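4.2 Where the houseplants end up

Of the 248 households that returned the Jillesberg diary, all but 27 kept at least one living plant indoors, and most kept it somewhere that suited the household better than the plant. We had expected windowsills. Windowsills feature in every care guide we consulted, and respondents could quote the guides back to us with some fluency. Their plants, meanwhile, lived in the kitchen.

The kitchen has obvious attractions. Water is close at hand, somebody passes through several times a day, and neglect is hard to hide from visitors. It is also where people make lunch. Gautam's earlier work on bench space treats the counter as a territory under constant negotiation, with appliances holding the best ground and everything else shuffling about in front of them (Gautam 2018). Our diaries bear this out, though they suggest she was too kind to the plants. A small fern can be moved with one hand. A mature specimen in a heavy pot stays put, and the chopping board learns to live elsewhere.
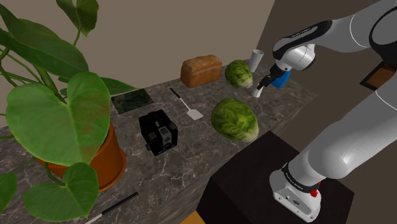 Figure 9. Large potted plant and a loaf of bread sharing a marble-patterned kitchen counter (rendered view).

Respondents seldom described this as a problem. Asked to name the largest object on their counter, several listed the kettle and mentioned the plant only at the follow-up visit, in the tone one uses for a brother-in-law who is staying until July. One diarist in the Sethi Street flats reported preparing dinner on top of the washing machine for most of a winter, and rated her satisfaction with the kitchen layout as "high".

Iglesias has proposed that plants acquire a kind of tenancy once they outgrow their first pot, after which moving them feels like an eviction. We find this persuasive, with one reservation. Our diarists showed no such tenderness toward the fruit bowl, which had often been in the house longer - and which was relocated, on the diary evidence, whenever anyone wanted to roll out pastry.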